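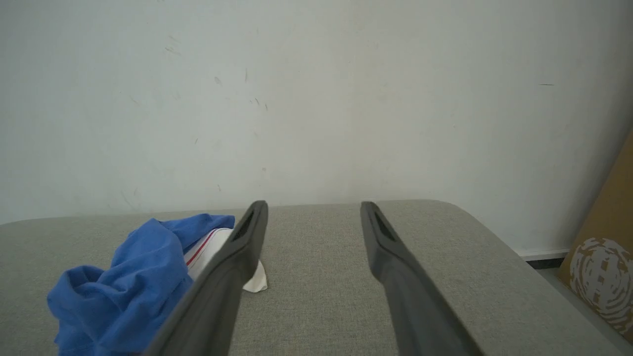 Why did the Seswood newsletter sign-ups drop off in June? The form was asking for a phone number, and people don't like giving one out to a shop they've only just found.

30 August 2025, Saturday, bit of a quiet one so I'm catching up on the notes.

Gwion spotted the phone field when he was going through the form on his own mobile (I'd only ever looked at it on the big screen, where it sits off to one side and you barely notice it). Took it out, left name and email, and put the button straight under. Since then we've had 141 new addresses on the list, which I'm very pleased with! Four of them bounced, all typos by the look of it. I've fixed the obvious ones by hand and binned the rest.

Paweena wants to try a welcome email that goes out the same day. I've drafted one for Seswood and she's rewriting my opening, because apparently I sound like a bank. Fair enough.

## Jerton banners

Swapped the two sidebar banners for a single one at the top of the page. Montri thinks the old pair were fighting each other and I'm coming round to it. The top one had 70 clicks in its first week – more than I expected for something we knocked up over lunch. Want to leave it alone for a fortnight before anyone fiddles with the colours. That means you, Chalerm.

The tracking link on the Martinelli page still points at the old landing page, so ignore whatever the report says for that one until I've changed it.

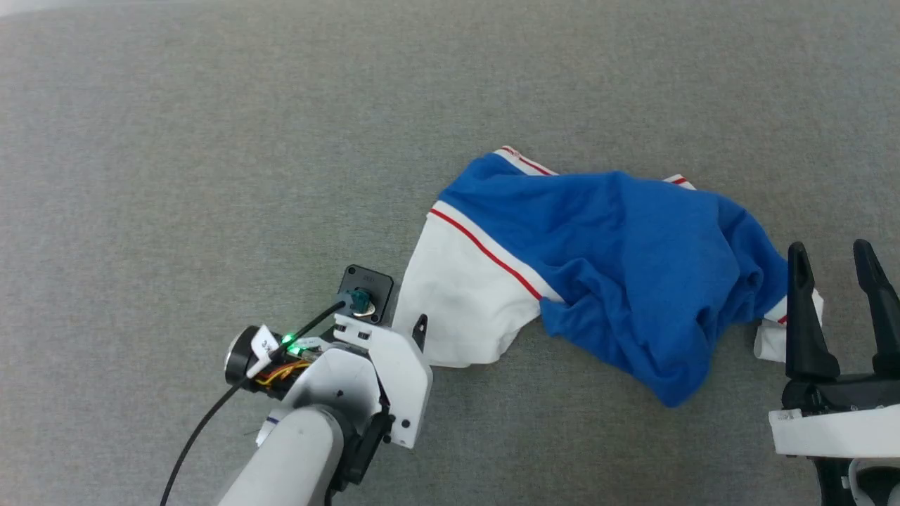 ## Still to do

- Change the Martinelli link, then click it myself from a phone and a laptop
- Ask Kanokwan if Brudau have agreed to the swap (our advert in their mailing, theirs in ours) and who writes the copy
- Check the unsubscribe line shows up in the plain text version. It was missing on the last test
- Subject lines for the next mailing: I've got 4 and I only like one. Gwion to have a go
- Find out what the classifieds renewals cost this time – the invoice went to the old address again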